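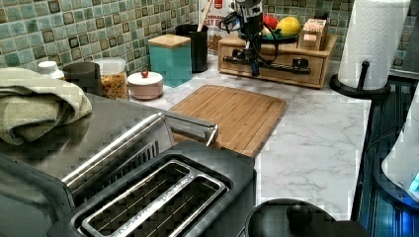
The toaster stays where it is. I tried three other positions over the winter and each one put the cord across the prep area or the slots directly under the wall cabinet, so the front left corner is settled and everything else gets planned from there.

This post is the follow-up to the one in June about the drawers. The subject now is the counter, specifically the stretch between the larger steel appliance and the paper towel holder. It is the only continuous work surface in the kitchen, and for a long time it held whatever had no other home. The rule I ended up with is that the cutting board owns the middle. Anything that has to be moved before the board can be used is in the wrong place.

The board is bamboo with a groove around the perimeter. The groove is shallow and handles a tomato but not a roast. I bought it from Björklund after returning a thicker one from Urby, which rocked on the stone pattern side of this counter and never sat flat, even after a week under a stack of books. The Björklund board gets rinsed, wiped and left flat. I oil it when the surface starts to look pale. A damp cloth under it stops it sliding, and I take the cloth out again when I'm done so moisture doesn't collect underneath.

Next, the wooden drawer organizer. It sits behind the board, against the back, and it was meant for a desk. Mine came from Zoltstead, flat, with dowels and no glue. I glued it anyway. It now holds the small things that used to travel around the counter: bag clips, twist ties, the thermometer, the peeler. Depth is the limiting dimension. Anything deeper would push the board forward to the point where its front corner overhangs the counter edge, and I have caught that corner with a hip more than once.

The top of the organizer is useful because it is raised. Fruit goes up there on a dark green plate. A bowl holds more, but the fruit at the bottom of a bowl gets forgotten, and a plate limits the amount to what will be eaten in a few days. Lemons live there too. They last longer in the refrigerator, and I use fewer of them when they are in the refrigerator, so the plate wins.

Containers go along the backsplash in a single row as far as possible. The teal canister with the light wooden lid is close to the color of the tile, which was luck. The clear jar with the white lid is there so I can see the level without opening it. The black utensil holder is set toward the back, and I have thinned its contents to the items I reach for while something is on the stove. The rest went in the drawer. Small lidded dishes get placed in front of tall canisters and never behind them. 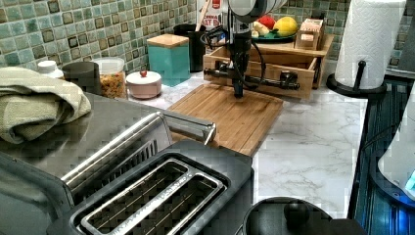

A reader commented under the June post that the row along the wall would be greasy within 6 weeks, that small square tile is mostly grout, and that every canister pushed up against it hides a patch that won't get wiped. Their suggestion was to put the whole row on a tray, so it can be pulled forward in one motion, and to skip the canisters altogether for anything that already comes in a closable package.

The first part is fair. I measured the available depth for a tray and found 9 inches at the left end, less where the organizer is. The Indstead tray I had in mind is too long for the left end and would force the organizer off the wall, so for now I move the containers by hand and wipe behind them with warm water and dish soap. The grout here is light and shows everything. A soft toothbrush works on the lines, a stiff one takes the finish off the grout.

On the second part I only half agree. Closable packages are fine until the closure fails, and it usually fails before the contents are finished. I have kept one package out on the counter as a trial.

Towels: the sage green one is kept folded on the steel appliance to the left. It comes off before the appliance is switched on, every time, and goes on the hook by the sink. If that sounds like a step I might skip one day, I have had the same thought, and a second hook is on the list.

Cost so far is under 100 dollars, including the board and excluding the one I sent back. Remaining items are the hook, felt pads for the feet of the organizer, and a shorter cord wrap for the toaster. I also want to try turning the board diagonally for a while – it gives my right elbow more room, at the expense of the open area beside it. If it stays that way I'll post the measurements.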